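Speaker notes: Looking after hinges, catches and other small hardware in older houses
Evening talk, Groneck hall, 7 pm start. Allow 40 minutes plus questions.

Opening. Thank Rosine Rey for the booking and Kjell for the projector. Mention tea is at the back and the toilets are down the side passage. Ask for a show of hands: who has a door at home that won't stay shut? Wait for it.

Why I'm talking about this. I spent 19 years repairing joinery, mostly weatherboard houses and a few shops. People rang me about the door. Most of the time the door was fine and the trouble was in the hardware, or in the screws holding the hardware. A door planed to fit a loose hinge is a door you'll be patching later when somebody tightens the hinge.

Start with the butt hinge. Two leaves, knuckles, one pin. Hold up the brass one from the tin and pass it around. Point out that the load on the top hinge is a pull and the load on the bottom one is a push, so the top screws go first. Check by opening the door halfway and lifting the handle. If it moves, look at the top hinge before anything else.

Stripped screw holes. Do not go straight to a fatter screw. The head won't sit down in the countersink and the leaves will bind. Drill out, glue in a hardwood plug, leave it overnight, drill a fresh pilot. Matchsticks and glue will do for a cupboard. I wouldn't use them on a front door. Story about the Leblanc house if time permits: 848 holes plugged over one August, including all the shutters. Keep it short, last time it ran on.
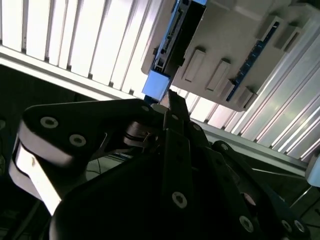

Next group is anything that pivots on a fixed point: casement stays, fanlight openers, folding brackets, the arms on a drop-leaf table. They wear at the pivot and they wear on one side only, so the first sign is a rattle or a droop. A washer under the head of a fixing spreads the load and saves the finish on the plate. You can see the look of it on the slide, with a small silver collar ringing each of the round socket-head screws on the black plates. On a painted stay I'd use something similar in brass. Don't overtighten. The arm should swing with one finger and stay where you leave it.

Oil. Everyone asks. Light machine oil on pins, graphite in locks, candle wax on timber runners. No cooking oil, it goes gummy. Wipe off what you can see, as it collects dust and marks the paint. Gwenaël Bouvier used to do the whole of his place once a year in one afternoon and I never got a call from him.

Paint. Hinges painted shut are the biggest single job in an old house. Score the edge with a knife first, then take the screws out. Clean the slots with a bradawl or you'll chew them. For stripping brass, soak it in hot water and a bit of dish soap in an old saucepan, leave overnight, scrub with a nylon brush. Assume old paint is lead paint until you've tested it. Gloves, don't dry sand, and keep the saucepan for that job only. Say this twice.

Matching old hardware. Measure leaf height, open width and pin diameter. Take the old one with you to the shop. Secondhand yards are worth a visit. The Likel yard has tins of odds and ends by the door, and Apolline Besnard will let you go through them if you put things back.

Catches. Ball catch, roller catch, magnetic. Skip magnetic if we're running late.

Questions. Likely ones: squeaks (pin out, clean, oil, pin back), rusted pins (penetrating oil, tap from below), doors that swing open on their own (frame out of plumb, bend the pin very slightly).

Handout is one page, 122 copies on the side table. Léonie Joly has the sign-up sheet for the hands-on morning, limited to 18. Bring your own screwdriver.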